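Write the stopping rule before the task

I've spent most of my working life reading safety procedures, and I still get excited when I find a good one. The best I've read lately was two pages long. It came out of a small home-robotics project called Kurnden, and it starts with how to stop.

Most lab rules I see begin with what the arm is meant to do. Pick up this, put down that, and somewhere near the back there's a paragraph on the emergency stop. Kurnden flips the order. Page one says where the button goes, who can press it (anyone, visitors included) and what gets written down afterwards. Nobody has to justify a press. I love that!

Cristóbal Durán, who drafted it, told me the team logged 153 stops between November and the end of summer, and that only 18 of them led to a change in the procedure. Some managers would call the rest wasted time. I'd call them practice. People who press the button over small things will press it over big ones, and you can't train that reflex with a poster.

The second page is about household objects, and I think our standards need a lot more of this. A machined block behaves the same way every time. Bathrooms are full of things that don't - soft packaging, tissues, slippery little bottles - and a rule written for blocks tells you very little about them. Durán's group asks for every object to be listed by how it can go wrong: it can tear, it can spill, it can snag on a joint. Medicine containers get their own line. 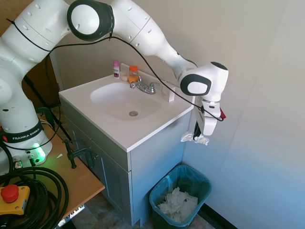
A plastic bag in the gripper beside the vanity, with the stop button on the table at lower left.

I do have one complaint. The rules say plenty about the arm and not much about cables. A good standard would give them a fixed route and a check before each session, the same as the clamps. Prondstead already does this at its Satdale workshop and it takes them two minutes.

Still, I'd hand these pages to any group starting out. Borrow them, argue with them, add your own lines. And put the stop on page one.

9 Mar 2026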